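Ticket: Left gripper picks up the whole pile when one item is wanted
Project: Fokolo small-items set, hand-held grippers
Opened: October 23, 2020
Status: Resolved, monitoring
Priority: Medium
Component: Finger linkage, width tracking

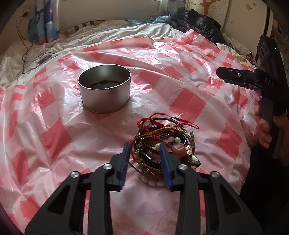

Left gripper open over the jewellery pile, tin behind, second gripper at right.

Summary

Task is "sort mixed jewellery into tin", two-handed, one operator. The left gripper is meant to separate one item from the pile and lift it clear. On the affected unit the recorded jaw width drops out of step with the real jaw width partway through the close. The log then shows the jaws still open while the pads are in contact. When the recording is replayed on the bench arm, the arm keeps closing past the point where the operator stopped, and it lifts several items or drags the pile sideways.

The fault is not seen on the second gripper with the same task and the same operator.

Impact

Recordings from the Fokolo set made with the left unit can't be used for replay until the width channel is checked. During one replay on the bench a cord caught between the pad and the linkage and the arm stalled against it. The current limit tripped and the arm held position. No one was hurt. The cord had to be cut out. The stall is logged as a separate safety item under Ploltard and that item stays open until the guard question is settled (see below).

Steps to reproduce

1. Put a tangle of cords, bangles and beaded strands on a soft surface.
2. Open the left gripper fully and let the width reading settle.
3. Bring the pads down either side of the tangle and close slowly on a single strand.
4. Stop as soon as the strand is held. Keep the trigger still.
5. Compare the logged width with a feeler gauge between the pads.

Expected: the two values agree within 2 mm.
Seen: they agree when the jaws are open, then drift from mid-close. Worst when the load is on one pad only, for instance when a bead sits against the left finger and there is nothing firm on the right.

A hard, single object (wood block, glue stick) does not trigger it. That is why acceptance tests at Mridha passed.

Log

Entry 1. Checked the easy things. Cable seated, camera module light green, firmware matches the second unit. Cleaned the lens. No change.

Entry 2. Swapped the blue finger pads between units. Fault stayed with the left unit. Pads ruled out.

Entry 3. Suspected the plastic tablecloth. It is glossy and crinkled and the check pattern is close in size to the tracking markers, so false matches were possible. Repeated on a plain grey towel. Drift was slightly smaller but still present. Filed a note to Takier about patterned surfaces anyway.

Entry 4. Ran 500 open and close cycles with no load. Width tracked correctly for the full run. Ran another 500 with a rubber wedge pushed against one finger. Drift appeared early in the run and stayed.

Entry 5. Took the linkage apart. All 4 pivot screws were present. Both on the left arm had backed off enough to let the arm rock under side load. There was no thread locker on either. The finger was moving at the pad without moving the marker by the same amount, and the width estimate only sees the marker.

Entry 6. Refitted with medium-strength thread locker, tightened until the rock was gone, then checked that the arm still dropped freely. Left to cure overnight. Repeated the wedge run. Logged and gauged widths agreed throughout.

Entry 7. Repeated the jewellery task on the original tablecloth. Single strand held, log correct at every stop. Replay on the bench arm stopped where the operator stopped.

Root cause

Loose pivot screws on the left arm of the linkage. The unit was rebuilt in July after a finger was replaced, and the rebuild sheet has no line for thread locker.

Actions

– Rebuild sheet changed to include thread locker and a side-load check. Done.
– Wedge test added to acceptance at Mridha. Done.
– Go back through left-unit recordings made after the rebuild and mark the width channel as suspect. In progress. Hard single objects can probably be kept but should be sampled first.
– Guard over the open triangles in the gripper body. Cords and thin chain can get in there. Takier has been asked for a clip-on cover that doesn't block the camera's view of the pads. Waiting on a reply.
– Until the cover arrives, bench replays with cord, string or chain run at reduced speed with a hand on the stop.

Leave this ticket in monitoring until the re-check of old recordings is finished. If the drift comes back, record the gauge reading at mid-close before touching the screws.

Related tickets
Width reading jumps when cable is bent near the handle
Takier: patterned tablecloths and marker tracking
Ploltard: bench arm stall with cord in linkage
Finger pad peeling at the tip
Fokolo: naming of two-handed recordings
Mridha acceptance sheet, request for soft objects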